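In Defense of the Odds and Ends Table

I have strong feelings about junk drawers, and most of them are bad. We had one in the apartment on Gundale and it ate everything. Batteries, stamps, the good scissors. I'd open it, stir it with my hand like soup, and close it again without whatever I'd come for. So when I say the best thing you can do with your odds and ends is dump them on a table and leave them there for a while, please know I speak as someone who has suffered.

Get a cloth down first (a dark one, trust me) and spread things out until every item has some space around it.
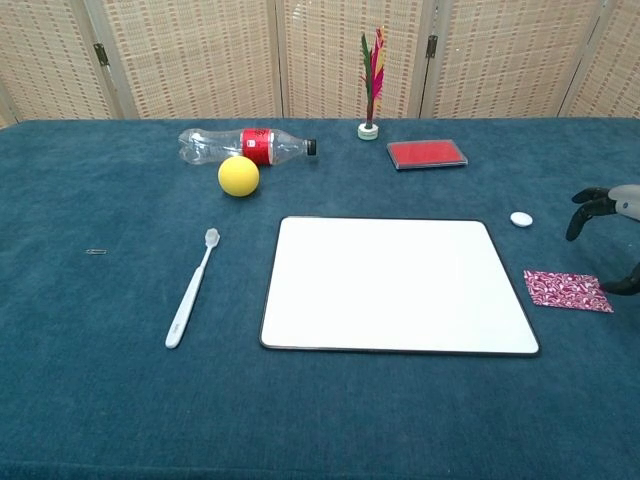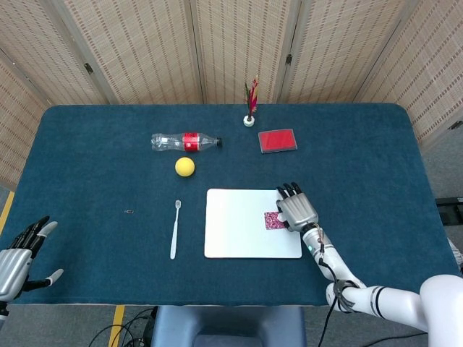

What a Tablecloth Does to a Toothbrush

Look how much a plain white toothbrush stands out on teal! In a drawer it would be one more stick. Same with the yellow ball, and same with the bottle with the red label, which in my house would have rolled around in the dark for two years before anyone asked if we still wanted it. And I would never have given that little feathered shuttlecock thing a second thought, but standing up on its base with its red and green plumes it looks downright proud of itself.

I'm also a fan of the folding screen behind the table. Put a woven screen between yourself and the rest of the house and you stop thinking about the laundry. You've got one table's worth of stuff to deal with and that's it.

Now, the organizing people will tell you to buy bins. I've bought the bins! I bought a set of 4 from Hernov, the stacking kind, and all I ended up with was a junk drawer with floors. You can't put a thing where it belongs until you've had a good look at it, and a bin with a lid on is a terrible place to look at anything. My old place in Endville had a closet so packed with labeled boxes that I once bought a second whiteboard because I couldn't face digging for the first one.

My rule is that things stay out overnight. By breakfast I usually know. The paper clip goes back to the desk, the ball goes wherever balls go, and the empty bottle gets recycled with no ceremony at all. The sparkly pink card is harder. I'm weak about anything with glitter on it and I'd probably keep it another year.

Yes, you lose the table for an evening, and we've eaten plenty of dinners off our laps over this. I still think it's a fair price. The cloth can go in the wash afterward, and the screen folds flat behind the couch until the next time the drawer won't close.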